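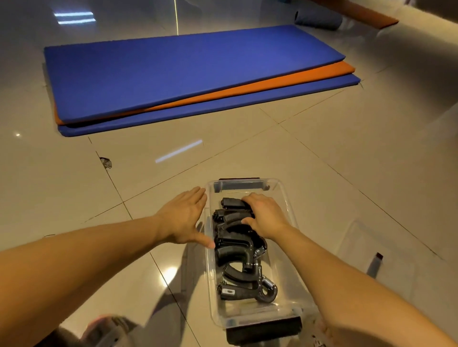 Speaker notes: An exercise hour for people who don't like exercise

Home Talks Handouts Past events Contact

May 2025 | By Haruto Kudo

Filed under: Talks & Notes, Getting Started, Group Classes

OPENING (take your time, let people find a chair)

Good morning, everybody, and thank you for coming out to Villgate so early. I know some of you drove in from the far side of the county, and I know what the parking is like, so I appreciate it more than I can say.

Let me start with a confession. I was bad at gym class. I was the boy who volunteered to go and look for the ball. If you had told me at fifteen that I would one day stand in front of a room and talk about leading an exercise hour, I would have laughed and then probably faked a sore ankle. So when I say this talk is for people who want to run a class for folks who don't like exercise, please understand that I am speaking about my own kind.

(Pause. Ask for hands: who here already leads a group? Who is thinking about it? Who was sent by their boss?)

HOW THE GISTSIDE CLASS BEGAN

I started the Gistside class one December, which every sensible person told me was a terrible month to start anything. They had a point. The first week it was me, my neighbor, and a man who had come in looking for the tax help desk and was too polite to leave. He stayed the whole hour, bless him, and he came back the next week with his sister.

I still think December was fine. In January everybody shows up full of promises, and by the middle of February you're looking at an empty room and wondering what you did wrong. In December the only people who come are the ones who want to be there (or who took a wrong turn, see above), and you get to learn their names before the crowd arrives.

Tell the story of the radiator here if the room is warm to you. Skip it if you're running late.

THE FIRST TEN MINUTES

If you remember only one part of this morning, I'd like it to be this part. The first ten minutes of a class belong to talking. I mean chatting, about grandkids and bad knees and what's on sale at Sikder. For a long time I fought it. I'd clap my hands and call out "all right, let's get moving!" and people would get moving, but they'd do it with a little sigh.

Now I walk around while they talk. I say hello to each person and I ask one question - how did you sleep, how's the shoulder, did you ever find your cat. You'd be amazed what comes back. Somebody tells me she's been dizzy since Sunday, and I know to keep her near a chair. Somebody else tells me he walked to the post office and back, and I know he can do a bit more than last week.

Then we begin, and we begin sitting down. Ankles, wrists, shoulders, neck. Slow. I count out loud and I often lose count, and they enjoy correcting me very much.

WHAT WE DO WITH THE HOUR

A plan for one hour, which you are welcome to copy, change, or throw out:

- Ten minutes of talking and settling in
- Ten minutes seated, loosening up
- Fifteen minutes standing, holding the back of a chair if you like
- Ten minutes of hands and grip
- Ten minutes on the mats, or seated again for anyone who'd rather stay off the floor
- Five minutes of doing nothing at all, with the lights down if the room allows it

People always ask me about the hands and grip part. It looks like an odd thing to spend ten minutes on, and I only put it in at first to give everybody's legs a rest. But think of how often in a day you need your hands: jar lids, grocery bags, the railing on the basement stairs. Hand grippers are small, they live happily in a clear plastic box on the floor by the mats, and people can squeeze and gossip at the same time. Tell them to start light and stop if it hurts. Anyone with sore joints can squeeze a rolled-up washcloth and be every bit as much a part of things.

MONEY (they will ask, so get there first)

We started with $300. It came from the Hetis fund, which gives small grants for neighborhood projects, and the form was two pages and very kindly written. I spent most of it on mats and kept a bit back for the day something would break. Something broke in the second week. It was the kettle.

You don't need much. You need a floor, chairs that don't slide, and a door that is unlocked at the time you said it would be. I'd put that last one at the top of the list if I were making the list again. I once stood outside in the sleet with my whole class while we all waited on a key, and I've carried my own copy ever since.

Please don't buy music equipment right away. A phone in an empty coffee mug is plenty loud for a small room.

WHO COMES, AND WHO STOPS COMING

Last year we had 1146 visits over 96 classes. I keep the sign-in sheets in a binder, and I love that binder more than is reasonable. A few of those people came once. Some have hardly missed a week.

When somebody stops coming I call them. I used to worry that this was pushy. What I've found is that most people are tickled to be missed, even if they never come back. I keep it short: we noticed you weren't here, we hope you're all right, the door's open. If they tell me they've taken up pickleball, I congratulate them and try to mean it.

Please don't read out attendance in front of the group or hand out prizes for it. I did that one spring. The woman who won felt embarrassed and the man who came second didn't speak to me until June.

A WORD ABOUT SAFETY

Slow down for this section, it's the one I tend to rush.

Have a phone on you. Know the street address of the building, including the side entrance. Ask people to check with their doctor if they've had a fall or surgery, or if they've started a new medicine. Keep the walking path clear, and put things back in their boxes as you finish with them. And if someone wants to sit out, they sit out, and you don't make a speech about it.

QUESTIONS

(Leave a good twenty minutes. They always have more than you think.)

Likely ones: insurance, stairs, what to do with a husband who won't come in from the car. For the last one, my answer is to bring him a cup of coffee and leave the door propped open. It took our fellow five weeks.

Handouts are on the table by the coats. Please take one for a friend, and remember to return the pens.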